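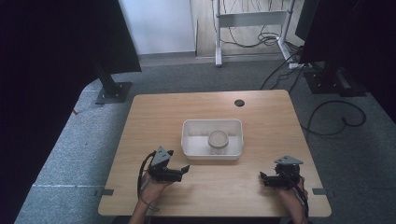
*Linano Skemesdale, light finish. White bin, small jar, cable hole at the back.*

**Linano Skemesdale square table – four months in**

Quick one, written in pieces between other things. I bought this in September to replace the folding card table, which had a bow in the middle you could roll a marble down. $324 plus delivery. Use it every day. Mostly keep it. Two real complaints, further down.

**What I wanted**

A square table, small enough for the back room, big enough for a jigsaw and a laptop (not at the same time, I have learned). Something that didn't wobble when I leaned on it. Light color, the room is dark. That was the list.

The top is 30 inches a side. A standard 1,000-piece puzzle fits with a bit of margin but not much. You can't lay out all the loose pieces around it, so they go in trays on a chair. If you mostly do the bigger ones get a bigger table. Greer Halliday has the same one in her hallway as a sewing table and says it's too short for her machine plus fabric, which I believe.

**Delivery and putting it together**

Came in one flat box. Heavy. Driver left it on the step and I walked it in corner by corner. Four legs, a frame, the top, a bag of bolts, one hex key. Instructions are pictures only and the third one is upside down compared to the rest, so I put the frame on backwards and had to take it off again. Cost me half an hour. If you're doing it alone – lay the top face down on a blanket, bolt the frame with the cross bar toward the grommet side, *then* legs. Don't tighten anything until all four legs are on.

One bolt was missing. Emailed Linano at 9 in the morning, a person called Kekeli Osei wrote back before lunch and a bolt came in a padded envelope. No photos demanded, no order number hunt. Good.

**The top**

Pale, faint grain, rounded corners. I like the corners more than I expected to. I walk past it in the dark and my hip has stopped complaining.

Finish so far:

- coffee, left overnight: wiped off
- ballpoint: came off with a damp cloth and some rubbing
- red marker: did not come off. pink smudge, permanent I think
- hot mug: no ring, but I mostly use a mat so don't hold me to it
- tape: fine. Peels clean if you go slow

Shows less dust than dark furniture does. Shows crumbs about the same.

**The cable hole**

Small round black grommet, back right. Sits flush so a puzzle mat slides over it without catching. It's a bit tight. My lamp plug won't go through, the laptop charger only goes in from one end. And it's on the right, full stop, you can't choose. Turn the table around and it's front left, which is where your elbow goes. Would've liked it in the middle. Complaint number one.

**Wobble**

None for the first six weeks. Then a small one, side to side, if you write with any pressure. Retightened all the bolts, gone, came back in a fortnight. Akua Dramani told me to put a spring washer on each leg bolt and that fixed it properly, a packet from the hardware store cost next to nothing. But they should be in the box at this price. Complaint number two.

Floors here are uneven and the feet do screw in and out a little, enough for my worst corner. They're plastic and they squeek on tile. Felt pads sorted that.

**Compared to**

I nearly bought the Yakubu one, which is cheaper and folds. Tried it at Eilidh Guthrie's place. Fine for cards, flexes if you lean, and the hinge line runs right across where you'd be working. If you need to put the table away then get that. The Skemesdale does not go away, it lives where you build it. Also looked at the Erley, nice drawer, but the legs are set in so far that my knees hit them.

**Would I buy again**

Yes, in a sale. Full price is a stretch for a table with no drawer and no washers. Sturdy once sorted, easy to clean, keep markers off it.

4 out of 5. Will update if the wobble comes back.

*Update:* still solid. Chair has left a small mark on one front leg, paint not dent. Linano sell a touch-up pen but only in the dark finish.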